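Buscar en el boletín Escriba y pulse Intro

Equipamiento y compras

Presupuesto de los brazos: lo que pedimos para el próximo ejercicio

En marzo hay que entregar la previsión de gasto del laboratorio de manipulación de Ulcombe, y este año la partida de los brazos pesa más que las otras. Canan Dursun ha preparado la lista y la ha repasado con los dos turnos. Resumimos lo que se pide, lo que se aplaza y lo que todavía está por decidir, para que nadie se entere por la hoja de cálculo.

El trabajo de mesa sigue siendo el mismo que en otoño: coger rotuladores y bolígrafos, separarlos de sus capuchones y dejarlos ordenados. Son objetos baratos y finos, y por eso mismo exigen bastante de las pinzas y de las cámaras de muñeca.

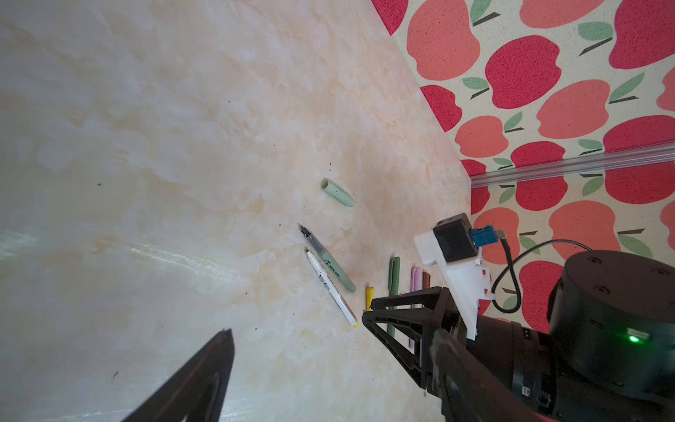 Lectura: 5 min

La previsión anterior se hizo pensando en un solo brazo por mesa. Después se pasó a dos, con los mismos repuestos y el mismo dinero para mantenimiento, y el desfase se notó enseguida. Para el próximo ejercicio la lista se hace por puesto completo: dos brazos, sus pinzas, sus cámaras, los soportes, el cableado y una parte de repuestos. Así cada puesto tiene un coste cerrado y se puede decidir si se abre otro o no.

Pinzas y dedos

Se piden 14 juegos de dedos para las pinzas paralelas. El proveedor será Öztürkmen, el mismo de la última compra, con entrega a 30 días desde la confirmación. Hemos comparado su oferta con la de Skaline, que tiene mejor precio por unidad pero obliga a cambiar la pieza de montaje en todos los brazos. Con el cambio incluido, la diferencia desaparece, y además habría que parar los puestos mientras se hace.

Los dedos se gastan por la punta. Cuando se trabaja con cuerpos cilíndricos el contacto se concentra en una zona muy pequeña, y un dedo gastado deja girar el rotulador al levantarlo. En el turno de tarde se han estado cambiando los dedos entre brazos para ir tirando. Eso se acaba con la nueva dotación: cada brazo tendrá su juego montado y otro en el cajón, con etiqueta.

Queda pendiente decidir si una parte de los juegos se pide con recubrimiento blando. Miren, la empresa que nos lleva la revisión anual, lo recomienda para piezas finas. Canan prefiere probar primero un juego y medir cuánto dura. El juego de prueba está dentro de la cantidad pedida, no hay que sumarlo aparte.

Cámaras y soportes

Cada brazo lleva una cámara pequeña en la muñeca. Se pide una de reserva por puesto y dos soportes de plástico. Los soportes se imprimen en el taller y su coste es bajo, aunque conviene reservar horas de impresora, que en primavera está ocupada con los encargos de otros grupos. Quien lleve la agenda del taller, que apunte ya los trabajos.

Los conectores son un gasto pequeño que siempre se olvida. Esta vez van en línea propia, igual que los cables. El cable que va a la cámara recorre el brazo y se dobla con cada movimiento, así que se tratará como consumible y se cambiará en la revisión, esté como esté.

No se piden cámaras de más resolución. La propuesta llegó con un buen informe, pero supondría cambiar también los discos y una parte de la red, y ese gasto no cabe en este ejercicio. Se volverá a estudiar cuando termine la serie actual.

Consumibles de mesa

La partida de material de escritura se mantiene. Rotuladores de varios colores, bolígrafos, alguna pluma. Pedimos variedad de grosores y de acabados, y que las compras se hagan en lotes pequeños a lo largo del año. El año pasado se compró todo de una vez al mismo fabricante y al final los objetos se parecían demasiado entre sí.

Los capuchones se guardan también. Sueltos sirven como objeto de trabajo, y son de lo más difícil que ponemos en la mesa: ruedan y se agarran mal por los lados. Si aparece uno sin pareja, a la caja de piezas pequeñas, no a la papelera.

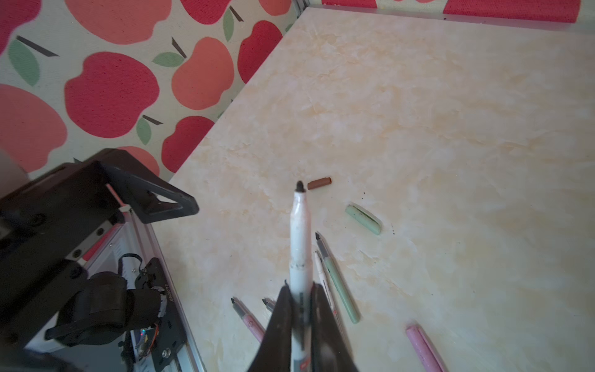
Mantenimiento y paradas

El contrato con Miren se renueva por un año. Incluye una revisión completa por brazo, con comprobación de articulaciones y recalibrado de las cámaras. No incluye las piezas, que van en la partida de repuestos. El contrato anterior era ambiguo en este punto y hubo una factura que se discutió durante semanas.

Las revisiones se harán por puestos y en horario de mañana. Mientras un puesto esté parado, su turno pasa a etiquetado o a preparar mesas. Se avisará con tiempo. Se pide además que cada turno apunte en la ficha del puesto los fallos de pinza y los cortes de imagen, aunque se arreglen solos. Sin ese apunte no podemos justificar el gasto en repuestos, y este año hemos tenido que reconstruirlo de memoria.

Reserva para imprevistos

Se solicita una reserva de 2000 euros para averías. Es una cantidad modesta para el número de brazos que hay en marcha, pero la dirección ya ha dicho que no admitirá una mayor sin un historial de incidencias detrás. De ahí lo de las fichas. La reserva solo se toca con la firma de Canan, y lo que sobre a final de ejercicio vuelve a la caja general - no se puede guardar para el siguiente.

Lo que se aplaza

El puesto nuevo junto al almacén queda fuera. Hay sitio y hay toma de corriente, pero faltaría personal para el turno de tarde y no tiene sentido comprar brazos para tenerlos tapados. También se aplaza el cambio de mesas. Las actuales cumplen, y si en algún puesto molesta el reflejo de la luz sobre el tablero se probará primero a mover la lámpara.

La propuesta de alquilar equipos en vez de comprarlos se miró con detalle. Sale a cuenta para una campaña corta. Para un uso diario como el nuestro el alquiler alcanza el precio de compra antes de acabar el segundo año, y los repuestos se facturan igual.

Plazos

Las observaciones a la lista se pueden enviar a Canan Dursun hasta mediados de marzo. Conviene indicar el puesto y la pieza, y si es posible adjuntar la ficha de incidencias. Después de esa fecha la lista se cierra y pasa a dirección. Los pedidos de dedos y cables saldrán en cuanto haya visto bueno, y el resto irá por lotes.

La hoja con los importes por puesto está en la carpeta compartida de compras. La versión impresa del tablón es anterior y le falta la línea de conectores.

Elementos relacionados

Fichas de incidencias: cómo rellenarlas
Turnos de mañana durante las revisiones
Comparativa de dedos: Öztürkmen y Skaline
Reserva de horas en la impresora del taller
Inventario de cables y conectores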